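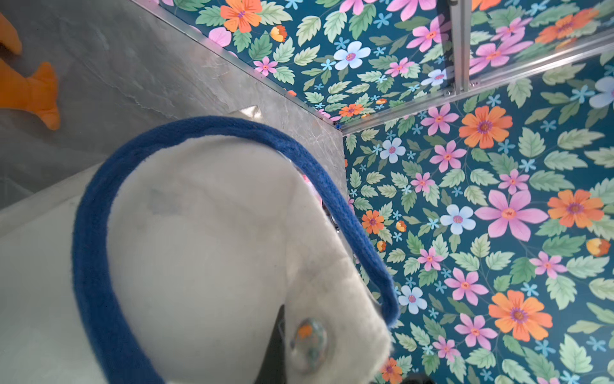 How do you wash a plush toy that has knitted trim on it? Cold water, a mild soap and your hands, with the trim done last and squeezed in a towel instead of wrung.

I've been asked that so many times since I started posting about the plush shelf that I figured I'd put everything in one thread and pin it. It's going to be long, I'm sorry, get a cup of something (I have tea and half a muffin).

First, the softies with yarn edging are my very favorites and also the ones I've ruined most often. Ribbed trim stretches when it's heavy with water. If you lift the toy by its edge, all that weight hangs off the stitches and you end up with a wavy border forever. Scoop it up from underneath with both hands, like a sleepy cat.

Blue trim on a white body is the pairing that makes me nervous every time! Before you wet anything, dampen a white cotton cloth, press it on the back of the trim and count to 75. If any color comes off on the cloth, don't soak it. Wipe down the white parts with a barely damp cloth, stop short of the edging, and call it a day.

I use the Plimska wool soap because it's what my grocery store carries and the smell is gone by the next morning. A capful in a basin is plenty. I once used a big happy glug of it and was rinsing until dinnertime.

Now, buttons. I adore a domed see-through button with little flecks inside, I could look at them all day, but clear plastic picks up a haze if you scrub it. Soft cloth, plain water, small circles. An old toothbrush is wonderful for the seam next to a button and terrible for the button itself (ask me about the green one. No, don't).

While you're down there, give the button a gentle wiggle. If it moves more than it should, sew it tighter before washing. Two strands of upholstery thread, through and through, knot buried in the stuffing. And if the toy is going to a baby or a toddler, take the button off altogether and embroider a circle instead. I'm strict about that one and I know some of you think I'm a grump.

Drying! Roll it in a bath towel, lean on the roll, unroll, fresh towel, lean again. Then lay it flat on something with air under it. I have a mesh sweater rack from Voyle that fits over the tub and it has held up since May with no complaints from me except that the feet squeak.

It takes way longer than you want. The outside feels done and the middle is still damp, and that's how you get the musty smell. A thick one at my house gets 52 hours and I turn it whenever I walk past. No dryer, no hair dryer on hot, no radiator. Plush fibers get that crispy feel and there's no coming back from it.

Once it's fully dry, brush it. A soft baby brush, short strokes, all in the direction the fuzz wants to go. Skip the knitted parts, because the bristles pull loops.

Someone asked about orange plush and whether it fades. In my experience, yes, faster than nearly anything except hot pink. My shelf used to be right by the big window and I moved the whole gang to the hallway, where it's dimmer and the wallpaper is busier, and they look very sweet against the flowers if I do say so.

Fins, feet and tails with stitched ridges hold dust in the creases. A dry makeup brush gets it out. I do mine while I'm on the phone with my sister and it's a very peaceful half hour.

If you'd like a place to start collecting, the church sale over on Mallero Street is where most of mine came from, in the bins at the back. Go early and bring a bag. Check seams, smell the stuffing (I have no shame), and pass on anything with a crunchy center.

I think that's it for washing. Mending is its own thread, and I've promised to do yarn trim repairs next as soon as I find my good crochet hook, which was in the sewing basket and now isn't. Send me pictures of your softies in the meantime, I read all the replies even when I'm slow answering!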